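3. Small pouches as inner containers

3.1 What counts as a pouch

In the household packing study we use "pouch" for any soft container that closes with a zipper and is meant to be carried inside a larger bag. Pencil cases, make-up bags and cable bags all fall under the term. Figure 2 shows a patterned pouch of the kind that came up again and again in the Anusley homes.

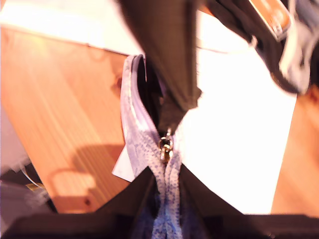
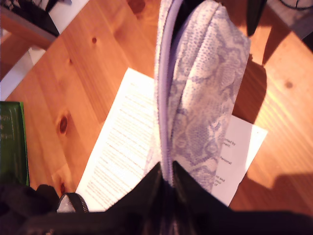
Figure 2. Zippered pouch with a pale lilac snakeskin-like pattern, on a wooden tabletop.

The term leaves out drawstring sacks and plastic bags with a press seal. Earlier work by MacKinnon put all of these in one group called "soft inserts", and our first coding sheet did the same. We split the group after the pilot. People handled drawstring sacks much as they handled loose clothes, pushing them into whatever gap was left, while zippered pouches were given a fixed place and were often put back in the same place at the end of the day.

3.2 How pouches were coded

Packing and unpacking were recorded in 20 homes during August. The full set holds 1,320 handling events, where an event begins when an item is picked up and ends when it is let go. Iona Strachan coded all the events and Anahera Doolan coded a part of them again without seeing the first set of codes. Differences were settled by going back to the recording together.

Each pouch event was given one of six codes: lift, stand, lay flat, open, close, or insert. "Stand" caused the most trouble. A soft pouch will stay upright on its own only if it is filled firmly enough, and many of the pouches sagged or folded over at the top as soon as the hand left them. We coded "stand" when the pouch was upright at the moment of release, whatever it did afterward. A pouch held upright by a hand the whole time was coded by what the other hand was doing, in most cases "open" or "close".

Zippers also needed a rule. Short metal pulls are easy to see but hard to grip, and people often took hold of the fabric beside the pull first, then shifted to the pull itself. Both movements belong to one "open" event. If the person gave up and put the pouch down, the event was coded as "open, not completed". Seven events ended this way – all of them with pouches that had a single small pull and no loop or cord added to it.

3.3 Pouches and paper

Loose paper was on the table in most of the homes. Letters, receipts and printed forms were moved aside at the start of packing in some homes and left where they were in others. Where the paper stayed, bags and pouches were set down on top of it, and the paper then had to be found again. Several people told us afterward that they had meant to pack a letter or form and had lost track of it under something else.

We had not planned to code paper at all. The Clomstead checklist, which we used to list what was on the table before packing, has a line for "documents" but treats them as things to be packed, like keys or a phone. In our homes much of the paper had nothing to do with the trip. It was part of the surface. We added a simple yes/no field for "item set down on paper" and went back through the recordings to fill it in.

3.4 Order of packing

Pouches went into the larger bag late. In a typical session the flat items went in first, then anything hard, and the pouches were fitted in along the sides or on top. People who used the Flergate tote, which has a stiff base and one open compartment, tended to stand their pouches along one wall with the zipper facing up. With soft backpacks the pouch was more often laid flat, and the zipper could end up on any side.

The position of the zipper mattered more at unpacking than at packing. When it faced up, the pouch was often opened inside the bag and only the wanted item came out. When it faced down or sideways, the whole pouch was lifted out and opened on the table, which added at least two events to the sequence. We return to this in Section 5, where the packing and unpacking sequences are compared home by home.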